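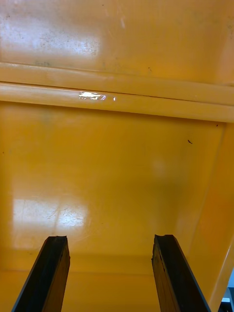
PART TWO: PRICING AND RATING

Chapter 2
How a Home Contents Premium Is Built

A premium is the price charged for carrying a defined risk over a defined period. In home contents insurance the period is normally one year, and the risk is damage to, or theft of, the movable property kept at an address. This chapter separates the premium into its parts and shows how each is estimated.

The starting point is the pure premium: expected claim frequency multiplied by expected claim severity. Frequency is the number of claims per policy per year. Severity is the mean cost of a claim after the deductible has been applied. Neither figure is known in advance. Both are estimated from past claims and adjusted for changes in repair costs, replacement prices and the mix of policyholders.

To the pure premium the insurer adds loadings for expenses, reinsurance, commission and profit. The result is the gross premium — the amount quoted before tax.
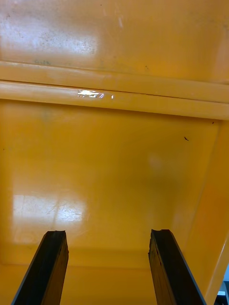

Figure 2.1 Molded plastic surface, orange-yellow.

Worked case: Plestasell

Plestasell writes contents policies in Jedport through a single broker, Sandhu. Its standard policy carries a deductible of $600. Umesh Saxena, the company's pricing actuary, reviews the rates each August using claims data held in a system called Drultitach.

At the last review, claim frequency had changed little, but severity had risen by almost 15 percent. Small claims had become more expensive to settle, and more of them now exceeded the deductible. A fixed deductible loses value as prices rise, so the insurer's share of each loss grows faster than the loss itself. This effect is known as deductible leverage and is treated formally in Section 2.2.

Terms used in this chapter

Earned premium: the portion of the premium that relates to the part of the policy period already elapsed.

Loss ratio: incurred claims divided by earned premium.

Exposure: the unit against which claims are measured, in this case one policy in force for one year.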